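Shopping without plastic bags, after one year

In October it will be one year that I live in Endanham, and also one year that I try to do my shopping without taking any plastic bag from the till.
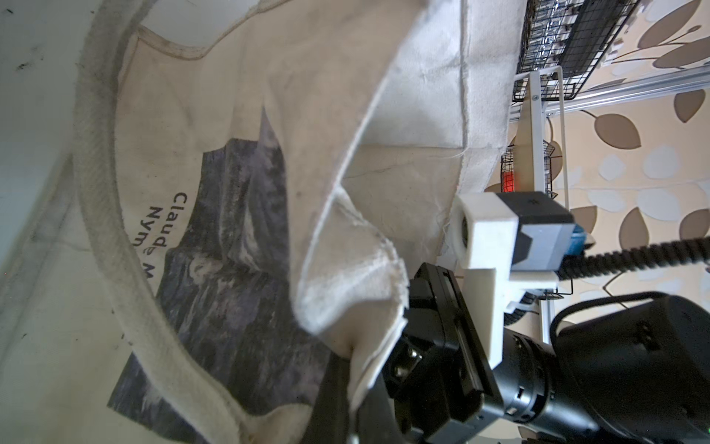 A reader wrote to me under my last post that cloth bags are only good for the conscience, and that she has so many of them at home now that they have become rubbish too. I have thought about her comment for a long time, and I must admit that she is partly right.

When I grew up in Brorkano, my grandmother had one bag for the market and one net for onions. She did not call it ecology. The bag hung behind the kitchen door and if it had a hole, she closed the hole in the evening with whatever thread was in the box. I do not remember that she ever bought a new one.

In my flat it was different. Before I started this experiment I looked into the cupboard and found bags from a book fair, from a pharmacy, from my old job, and two I could not explain at all. Most of them I had never carried anywhere. So my first rule was to buy no more and to accept no more, also when they are free. I gave away most of what I had and kept 3, which is enough for one person who cooks at home.

The second difficulty was to have the bag with me at the right moment. I go to Villico, the small supermarket near the bus station, mostly on the way back from work, when I did not plan it. For the first weeks I stood at the till with my arms full of leeks. What helped me was very simple: after I unpack the food, I put the bag directly into my coat and not on the hook.

For fruit and vegetables I ask for no bag at all. Apples can lie loose on the scale. With green beans it is harder, and there I use a thin cotton sack, which weighs almost nothing. The woman at the Doãn shop, where I buy rice and herbs, always takes it off the weight without my asking. I usually buy 400 grams of rice there and it lasts me the week.

Washing is a subject where I made mistakes. I washed a cotton bag at a high temperature and it became short and wide like a pillow. Now I wash by hand in cool water with a little soap, and I dry it flat over the bath. Milk must be rinsed out the same day, this I have learned too.

I still come home with plastic sometimes, mainly around cheese and frozen peas. For the peas I have not found any solution. If you know one, please write it in the comments.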